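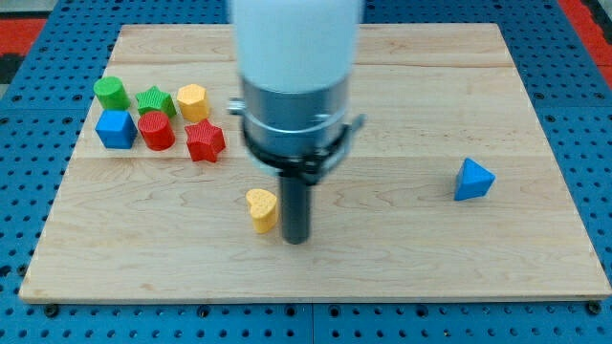
Can a machine tidy up yet?

Clearing a worktop remains a useful test of whether robots are ready for chores, at home or on the shop floor. At Burkura, Bohdan Hladun's group is working on the simplest version: coloured shape blocks on a wooden board, one arm, and a plain rod for a tip. With no fingers to close, the rod can only push – a star or a heart has to be nudged along the board to its place.

The group logged 3,000 pushes over the winter. Cubes gave little trouble. Cylinders and stars turned under the rod when contact was off centre, and a typical layout took 12 minutes to sort. A person needs well under one.

Hladun's view is that fixed sorting jobs on a bench are within reach, given patient supervision. Kitchen tables are further off, as cups tip and cloths fold. Stitska will lend a second bench in December, and the next trials will add 200 new layouts. Results will go first to the partners at Didenko.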